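Reseña: guía de buenas prácticas de Dirkaler para demostraciones con pinza de mano
Colette Hervieu, 16 de agosto de 2021

Dirkaler vende su guía en un cuaderno de 100 páginas, pensado para equipos que graban tareas de mesa con pinzas sujetas por una persona. La he usado en Pirkutau junto con Noel Villanueva. El primer capítulo trata de la superficie de trabajo y de la revisión de los dedos: almohadillas, tornillos, polvo acumulado.
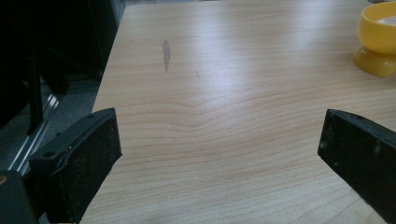
La norma de limpieza es clara: paño seco para las almohadillas antes de cada serie y nada de disolventes. También pide anotar las marcas permanentes del tablero, algo que nosotros no hacíamos. Echo en falta un criterio para decidir cuándo se cambia la espuma. La guía dice «cuando esté gastada» y deja el resto a quien la lee.

El segundo capítulo, dedicado al trabajo con las dos manos, es el mejor. Fija la posición de partida, exige que los marcadores queden despejados y dedica 2 páginas al recorrido de los cables por el antebrazo.
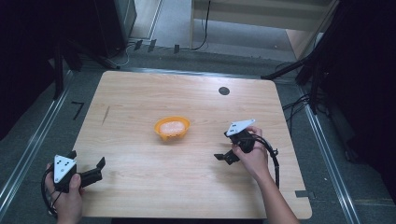
Lo de los cables en el suelo está peor resuelto. Recomienda canaletas, sin medidas ni alternativa para moqueta. La traducción tiene erratas y el índice no coincide con el capítulo cuarto.

Cuesta unos 465 euros con la plantilla de registro incluida. Me parece caro para un equipo pequeño, aunque la plantilla ya la usamos a diario. Dirkaler anuncia una edición corregida para octubre; quien no tenga prisa puede esperar a esa.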